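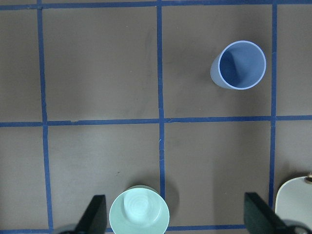

Squares, cups and a roll of blue tape

I've been mucking about with masking tape for years, mostly on skirting boards, so I was tickled when Brynhildur Baldursdóttir told me she plans whole table settings with it. You run strips of blue tape lengthwise and crosswise until you've got a grid, and then everything gets its own square. A cup here, a bowl there, shift it one over, have another look!

She picked up the habit at Bridberg, laying out long lunches for more than 1000 people (I still can't picture the washing up). Brown kraft paper goes down first if you're fond of your table. Don't fuss if the corners curl a bit or your strips overlap where you've joined them. Mine wander all over the place.

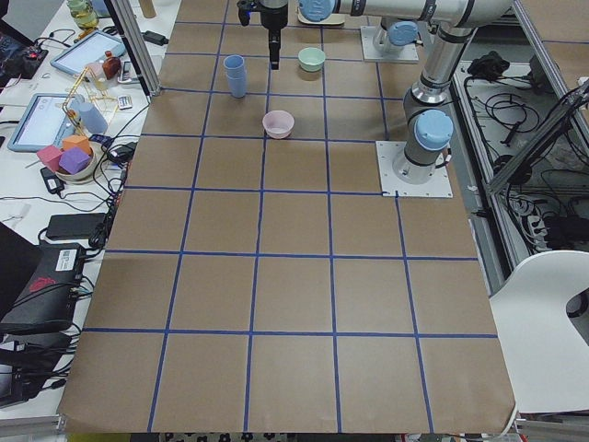
Colour is where I get carried away. I love pale blue plastic cups with a mint-green bowl and a pale pink one, all a bit like a kid's birthday party, and I'd keep the cups nested until the bowls are sorted. Arnar Hjaltadóttir reckons you should leave 2 empty squares between things. I tried it at home and my favourite pink bowl ended up next to the toaster.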